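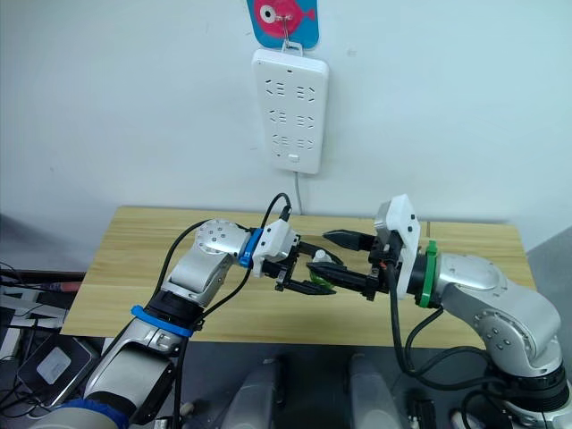 Pramley Introduces Wall-Backed Workbench Line for Small-Item Assembly and Packing

Presten, February. Pramley, a maker of workroom furniture, today announced the Kutell series, a line of light wood benches for sorting, assembling and packing small goods. The series is intended for shops, repair counters and school workrooms where the bench stands directly against a wall and power is taken from a multi-socket strip mounted above the work surface.

The Kutell series replaces the company's earlier Karaca bench, which was designed to stand away from the wall and drew power through a channel in the rear leg. Orders for Karaca benches will be accepted until the end of February. Replacement tops and leg hardware will remain available after that.

Work surface

Each Kutell top is made from light wood with a fine, low-contrast grain and a clear matte finish. The finish was selected to limit glare under overhead lighting and to keep small translucent parts visible against the surface. Parts of this type, including clear caps, green or gray plastic fittings and molded closures, are easily lost on white or glossy tops.

The rear edge is cut square and carries no lip, rail or backsplash. When the bench is installed against a flat wall, the edge meets the wall along its full length. Small items do not fall behind the bench, and the joint can be wiped with a dry cloth. Where a wall is out of true, a compressible strip can be fitted to the rear edge before the bench is pushed into place. The strip is supplied with every bench.

The front edge is eased slightly to reduce pressure on the forearms during long periods of fine work. Tops may be sanded and refinished on site. Instructions for refinishing are packed with the bench and cover surface preparation, number of coats and drying time.

Sizes and adjustment

The standard top is 60 inches wide and 30 inches deep. Narrower and wider tops can be made to order. Leg height is set at installation with a hex key and is locked by two bolts per leg. The bench is rated for an evenly distributed load of 500 pounds. The rating applies to the bench alone and does not cover shelves or fixtures attached to the wall.

Power

Pramley recommends a vertical strip mounted on the wall above the bench. A vertical strip occupies less wall width than a horizontal one and leaves the rest of the wall free. Cords drop from the strip to the rear of the top, where they can be held in adhesive clips.

The strip should be positioned high enough that a plug in the lowest outlet does not touch the work surface, and low enough that the switch can be reached from the normal working position. Wall fixings must be chosen for the wall material. The strip is not included with the bench and should be installed according to the instructions of its manufacturer. Permanent wiring should be carried out by a licensed electrician.

Trial installation

Before release, the series was tested at the Presten workroom over a period of small-parts assembly and packing. In total, 224 work sessions were logged. Staff recorded dropped items, cord interference and the time spent clearing the surface at the end of each session. The records led to two changes. The radius of the front edge was increased, and the cord clips were moved from the side of the top to the rear.

"Most of the complaints about the Karaca concerned the gap at the back," said Enda Doherty, product manager at Pramley. "Parts rolled into it and the bench had to be pulled out to get them. Closing the gap was the first item in the specification, and the power arrangement followed from it."

Doherty added that the pale top had been questioned during development. "Pale wood shows marks sooner than a dark laminate does. We accepted that. The marks can be sanded out, and people found small parts faster."

Care

Tops should be cleaned with a damp cloth and mild soap, then dried. Solvents may soften the finish. Hot tools should be placed on a stand. Bolts should be checked for tightness 30 days after installation and once a year from then on.

Availability

Kutell benches can be ordered from Pramley directly or through its dealers. Benches ship flat with legs, bolts, hex key, rear-edge strip and cord clips. Made-to-order tops require additional lead time, which is confirmed when the order is placed. Surface samples are available on request.

About Pramley

Pramley designs and builds benches, storage and wall fittings for workrooms. The company operates a workroom and showroom in Presten.

Press contact: Enda Doherty, Pramley, Presten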